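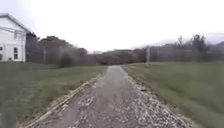 The path toward the chain-link fence, with loose gravel along its right edge.

Print this page | E-mail this page

Onach Recreation Grounds: The Paths
Posted 2025-07-26

The Onach grounds are open to walkers throughout the year. The path survey prepared by Wedov recorded surface wear, edging and drainage on 17 sections. Sections with loose stone will be swept and rolled before February. Residents may submit remarks on the survey through the grounds office.

The unpaved path curves beside a grassy verge, with the large field to its right and a long line of trees beyond. Verges on this side are cut less often than the lawns.

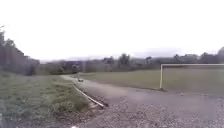

Ó Néill writes that the curve is pleasant to walk but hard going with a stroller, and asks that it be rolled first. The request has been added to the survey file.

Edging will be reset wherever it has lifted or shifted, and gravel that has spread onto the grass will be raked back by hand.

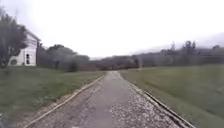

Mowing near the edging will be suspended while this work is carried out. Walkers are asked to keep to the paths and to leave survey markers in place.

Print this page | E-mail this page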